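Small rooms, big tiles: an afternoon with a tile setter

Posted 2019-08-10

I have wanted to write about tile for ages, mainly so I'd have an excuse to ask somebody all the questions I was too embarrassed to ask when we had our own bathroom done. So last month I drove out to Trovside and spent an afternoon with a setter who has been doing this for longer than I've been able to vote. She asked me to leave her name out of it (she has all the work she wants, thank you) but she was happy to talk, and boy, did she talk!

We met at the back of the Ferwood showroom, where she buys most of her trim. She had a coffee in one hand and a notched trowel sticking out of her coat pocket, in July, in a coat. I asked how she got started.

"My uncle had a job at an old hotel in Ovham," she said. "There were 71 bathrooms and he was one man short. I told him I'd do two weeks. I mixed mortar and carried boxes for the whole summer and by the end he let me do a floor nobody was going to look at very hard."

Was it any good?

"It was flat. That was all he cared about. He used to lie down on a floor with his cheek on it and look across. Flat first, pretty later."

I told her our bathroom is tiny, and that the guy at the store had pushed us toward little mosaic tiles on the grounds that small rooms want small tiles. She put the coffee down for that one.

"I hear it every week! Small tile means more grout, and grout is lines, and lines are what make a little room look busy. If I have a space the size of a closet I want large tile on the walls, something light, and a grout that's only a shade or so off. Then you put your pattern on the floor if you really need a pattern."

She is a big fan of light gray. Warm gray, she corrected me, when I wrote down gray. The cold ones go blue under a cheap bulb, and people call her up thinking they were sent the wrong boxes. Her advice is to take one tile home, lean it against the wall you plan to put it on, and look at it after dark with the lights you really have. I did this with a paint chip once and felt very clever, but it had never crossed my mind to do it with tile.
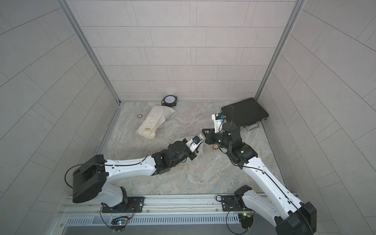 On staggered rows

The staggered look is called running bond, the same as in brickwork, and I had always assumed you just slide every row over by half and carry on. She made a face like I'd put ketchup on something.

"Half is fine on a short tile. On a long one you're asking for trouble. Long tiles come out of the kiln with a little bow in them, all of them, it doesn't matter what you paid. The middle is the high spot and the ends are low. So if you stagger by half, you've put the high spot of one right next to the low ends of the next, and when you turn the light on you see every edge."

So she goes over by a third, or less. The box usually tells you the most you can get away with, if you read the box. She reads it. I got the impression she has met a lot of people who don't.

We got onto layout, which is where she says most of the time goes, or should go. Before a single tile goes up she marks the whole wall out in pencil and works out where the cuts will fall. On one kitchen job for the Figueiredo bakery she spent the better part of a morning with a level and a stick marked in tile widths, and the owner kept coming in to ask when she was going to start.

"I had started! That was the job. If I'd begun at the left and hoped, I'd have finished with a sliver at the right as wide as my thumb. Now there's a decent cut at both ends and you'd never think about it."

I asked about corners, mostly because ours has a crack running down it that I have been pretending not to see. She wanted to know if it was grouted. It was. She sighed.

"Two walls move. They don't move much, but they don't ask each other first. Hard grout in a corner is going to crack, this year or next year. Use a flexible sealant in the same color as the grout, or put in a metal profile and be done with it."

She likes metal. She keeps a bundle of trim offcuts in the van and pulled a few out to show me, brushed and polished and one in a brass color that she can't stand but has to carry. The trick is buying it to match the thickness of the tile plus the mortar behind it, and buying it before you start - you can't slip it in afterward. I asked what she charges for a corner and she laughed and said it depends on how straight the walls are, and they're never straight.

Somewhere in here we moved outside, as the showroom had music on and I couldn't hear my own recorder. She ate a sandwich on the tailgate and told me about the worst floor she ever took up, 215 square feet of slate stuck down with what she swears was wallpaper paste.
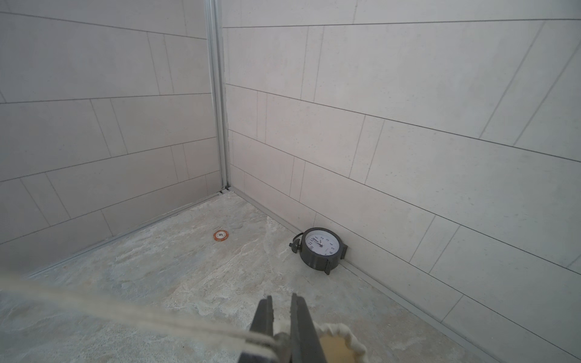

Can you put a marbled floor with plain walls without it looking like a bank lobby?

"Keep the walls quiet and it'll look great. Pick the wall color out of the floor, one of the paler bits, and leave the shine off. It's the polish that makes it look like a bank. And lay the floor out dry first. With a printed marble look you only get so many different faces in a box, so if you don't shuffle them you end up with the same vein three times in a row by the door. Open several boxes and mix them up on the floor. Walk away, have your lunch, come back and look again."

I wanted to know if real stone was worth the money. She has laid plenty and she doesn't have it at home. It needs sealing, it stains if you so much as look at it with a lemon in your hand, and every piece is a slightly different thickness. Porcelain is what she has in her own bathroom, and she paid $121 for the lot because it was the end of a line and two of the boxes were dented.

She did say that people forget about the wet floor thing until somebody goes down on it. There's a slip rating, you can ask for it at the counter, and a matte surface is usually kinder than a glossy one. Smaller tiles grip better in a shower tray too, with all those joints underfoot, so that's the one spot where she'll let you have your mosaic. (I felt a bit better about the guy at the store after that.)

My last question was about doing it yourself. I expected a lecture, but she's all for it, as long as you begin with something you can live with if it goes badly. Behind the washing machine is good. So is a windowsill. Mix less mortar than you think you need, wipe the grout haze before it sets, and don't walk on it that night however much you want to see it.

"And buy extra," she said. "I say 11 percent and people look at me funny, so just say one more box than the math tells you. Put it in the attic. One day you'll drop something heavy."

I bought the sealant on the way home. The corner is still cracked as I write this, but the tube is sitting on the edge of the tub where I have to look at it.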